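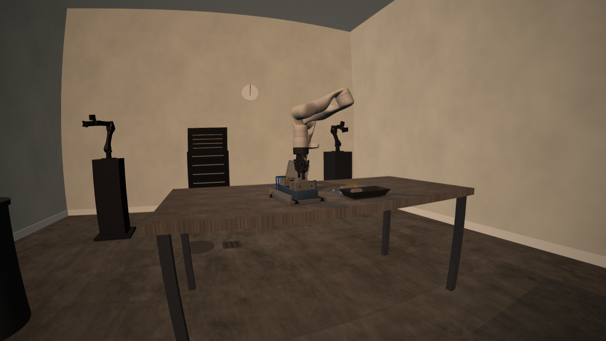

Table, arm, gripper pointing down.

Tarnmont Talk > Local Politics > Spring conference moved online (again)

dullix_lane
13 Feb 2025
So the party has cancelled the conference at the Samby hall and we're all to watch it on our laptops. The email went out at 10 at night, presumably so we'd be asleep. I'd paid for the coach.

Samby_Ratepayer
Same email. It says "an exciting new format". Last time the exciting new format was four hours of a councillor talking on mute.

pelican crossing
I'll defend them a bit. The hall wanted double for the weekend and only 16 people from our branch had booked. What would you have cut instead?

dullix_lane
The leader's speech, for a start.

pelican crossing
Fair.

oldtarar
It's got nothing to do with the hall. There were motions down on the Tarar bypass and the leadership didn't want a vote with a press bench in the room. Online they can close the chat.

pelican crossing
You say that every year. The bypass motions are still on the agenda, items 4 and 8, I've just looked.

oldtarar
Item 8 is "to note". You can note a thing until the cows come home.

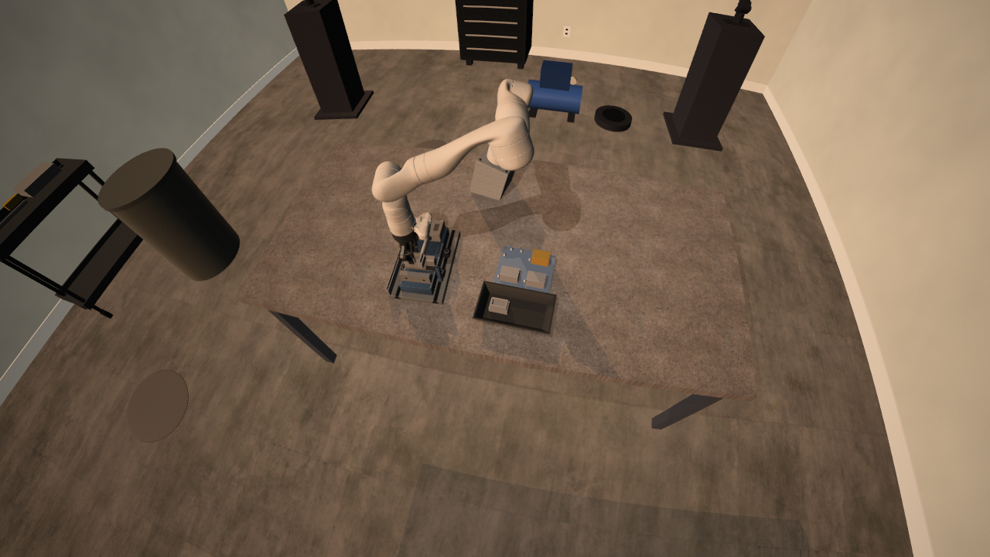 White arm at the back of the table, blue machine behind.

Samby_Ratepayer
Does anyone know how the voting works? The guide says delegates "will receive a link". My last link took me to a survey on bin colours.

mrs_tuppence
You have to register again by the end of February, even if you registered for the real one. Branch secretaries have the form. Ours needed chasing twice.

dullix_lane
And the coach money?

mrs_tuppence
Refunded or "carried forward as goodwill". Tick the first box. It's the smaller one.

oldtarar
Carried forward to what? They'll move the autumn one as well.

pelican crossing
Some 10 quid says they don't.

oldtarar
Done. Cash, please, no goodwill.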